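Reading the road to Stakton

The regional road between Sowa and Stakton is an ordinary two-lane carriageway. It carries local traffic, delivery vans and a steady number of lorries bound for the Plestix works. Overtaking opportunities are few, and a driver who meets a lorry early should expect to follow it for much of the way.

Jarrah Merrick, who assesses company drivers for Tastport, has covered the route 237 times. His advice is to treat the painted lines as the primary source of information and the signs as confirmation. A solid centre line is visible well before the sign that goes with it can be read.
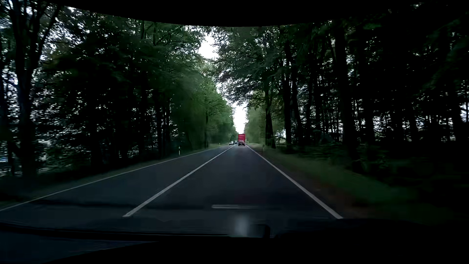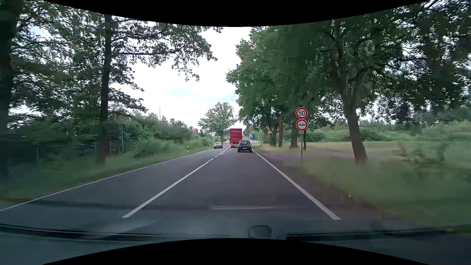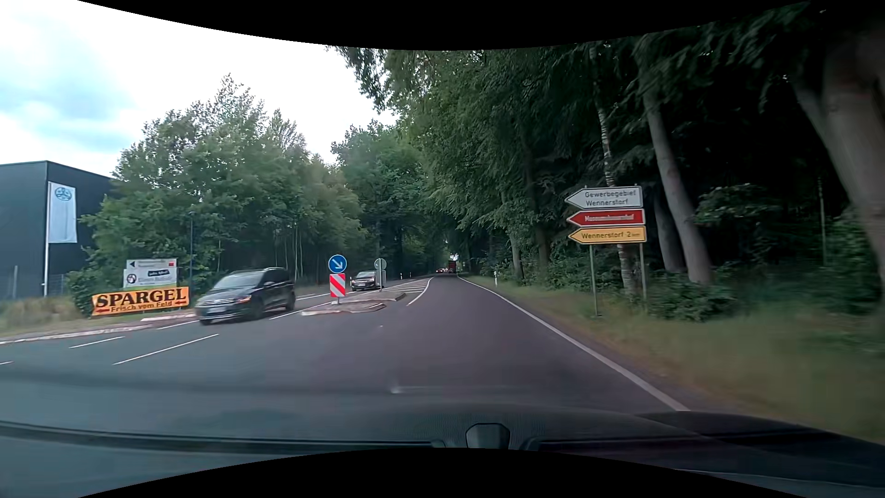
Lines

A solid white centre line must not be crossed to pass a moving vehicle. On tree-lined stretches it also helps with position: the driver holds a constant distance from it and checks the edge line on the right at intervals. Delineator posts do the same job in poor light, when the verge is hard to make out.

Signs

A 50 limit with a no-overtaking sign beneath it calls for a lower speed and a larger gap - Merrick asks for 2 seconds in the dry and twice that in rain. Behind a tall lorry the gap matters more, as the rear panel hides both the road and any sign set low on the verge. Moving up close does not improve the view. A warning triangle nearby is a further reason to stay back.

Islands

Junctions with traffic islands need an early choice of lane. The blue sign with a white arrow shows which side to pass, and the hatched area guides traffic round the island. Stanisława Walczak, a driving instructor in Stakton, finds that learners brake late at these points - they watch the oncoming cars and miss the hatching. She has them name each marking aloud until the habit is formed, usually by the third lesson.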